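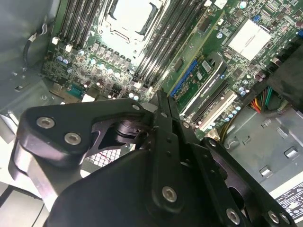 Page 2 of 3

Ticket 1002 (continued)
Site: Uravard, upstairs workshop
Machine: workstation, asset tag Ondix 30
Fault: no display at power-on, fans run, no beeps

09:40 Side panel off. Graphics card looked seated but I could not be sure by eye. Power lead pulled and the button held in before touching anything. Left the cover on the CPU socket, as the board is going to Asel for the socket check and they want it covered.

10:15 Memory slots on both sides of the socket checked with a torch. Latches all move freely. Blew the dust out of the slots and wiped round the edges. No bent or blackened contacts that I could find.

10:50 Graphics card. The Quadro is listed on the sheet from Nigatu as tested in another machine, so I am treating it as good for now. Took it out, cleaned the edge with a dry cloth, put it back in the blue slot and pressed until it clicked.

11:20 Moved on to the back of the case, where the expansion cards are held in. The user had reported that the picture used to cut out if the monitor cable was knocked, which made me think of the bracket.
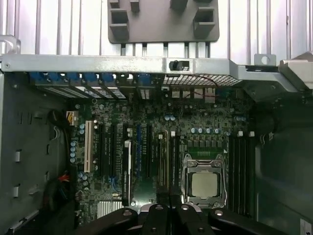
The blue clips along the rear rail all need to be down before the rail will hold a card firmly. I worked each one with a thumb and none felt cracked. One was stiff and took a second push.

Also checked that the thin red wire near the ports is not going to get pinched when the panel goes back on. Please keep it clear of the rail when refitting.

11:45 Stopped here. Not powered on again yet, and it should not be until the board is back from Asel.

To do:
- board to Asel, socket cover left on
- new monitor cable from stores, part 1000
- on return, leave running for up to 30 minutes and knock the cable gently at the card end

Status: open, waiting on Asel. Notes continue on page 3.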